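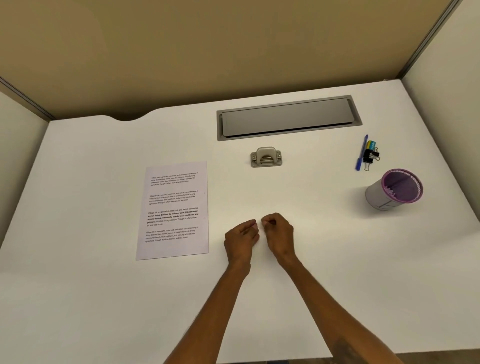
*A workstation with a metal hole punch, a printed page and the closed cable lid at the back of the desk.*

## Wundville office finishes desk replacement, moves to paper proof binders

The county print and records office in Wundville has finished replacing its desks and partitions and will keep paper proofs in punched binders at each workstation from May. The change covers 48 workstations on two floors. It ends the use of the shared filing room, which closes at the end of the month.

Each new station has a white desk surface with partition panels on three sides. Power and data cables come up through a long rectangular opening set flush into the desk near the back, with a hinged lid in a metal frame. The panels are in light neutral shades, with thin gray trim.

The furniture was supplied by Boltgate, which won the contract last fall. Installation was done in four stages so that the public counter could stay open. Staff in the permits section moved last, after a delay in the electrical inspection on the second floor.

Trefor Ellis, the office's facilities manager, said the old desks had cables running over the back edge and down behind the drawers, where they were often pulled loose during cleaning.

"We were sending someone up to reconnect a monitor almost every day," Ellis said. "The cables now come up in one place and the lid shuts over them."

The binder system is a separate project, run by the proofing section. Until now, test prints for public notices and brochures went into open trays in the filing room, sorted by job number. A review over the winter logged 2291 sheets in the trays. Many had no job number, and others were duplicates of proofs that had already been signed off.

Under the new procedure, a sheet is punched and placed in the binder at the desk where it was checked. Each station has a hole punch for the purpose. Binders are turned in when the job closes and are kept for 18 months before the contents are recycled.

Type comparison sheets are handled the same way. These are single pages on which a short passage is repeated in different settings, so that a reader can compare size, weight and slant without turning a page. One sheet now in use carries four paragraphs on village life, with nearly the same words in each. Three are in small italic type, and the third paragraph down is larger and partly bold. The passage describes village life as "a peaceful, close-knit, and nature-connected way of living."

Wulan Lubis, who leads the proofing section, said a repeated passage makes the effect of a setting easier to judge than mixed sample text. Line breaks fall in different places as the type gets larger, and a reader can see at once how much more room the same words need.

"If the words change, people start reading for content," Lubis said. "We want them looking at the type."

The sheets are being used to choose body text for a visitor brochure on the villages in the north of the county. The first print run is set at 2000 copies. Printing is to be done by Nwachukwu, the office's regular outside printer, once the text size is approved. Lubis said small italic had been proposed for the whole brochure, but several readers in the first round asked for something larger. A second round of comments closes at noon on the last working day of the month.

Binders should be labeled on the spine with the section code and the job number. Sheets must be punched on the left side in portrait orientation. Landscape sheets are punched along the top. Anything that cannot be punched, such as coated card samples, goes in a clear sleeve at the back of the binder.

Job numbers will continue to come from Tomari, the tracking system the office has used for the past three years. A field for the binder location has been added to the job record. Staff do not need to enter older jobs.

The filing room will be cleared in stages. Trays that have not been claimed by the closing date will be sent for recycling, except for signed proofs of legal notices, which go to the records vault. Requests to hold a tray should be sent to the proofing section with the job number and the name of the person responsible.

Ellis said the emptied room will be used for paper stock. Shelving has been ordered, and no delivery date has been set.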